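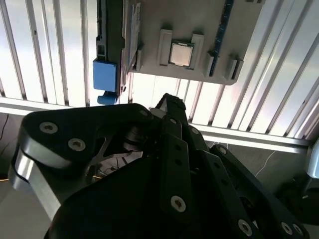 Demonstration teaching (robotics)

Demonstration teaching is a way of programming a robot by showing it a task. A person either moves the arm by hand, known as hand guiding, or steers it by remote control, known as teleoperation. The robot's joint positions and camera views are recorded and later used to train a control program.

Use in fine assembly

Small electronic parts are a common subject. In a typical setup a processor chip sits between guide blocks on a fixture board, and a camera at the wrist looks past the gripper toward it. Hand guiding gives the operator a direct feel for contact, but hands may block the camera. Teleoperation keeps them out of view.

Kilton set

The Kilton set, released in February 2019 by a group under Beverley Bolger, holds 3486 demonstrations by 12 operators. Each task was recorded some 300 times or more. Five of the operators used hand guiding only.

See also

Bavotier controller
Sikine method
Teach pendant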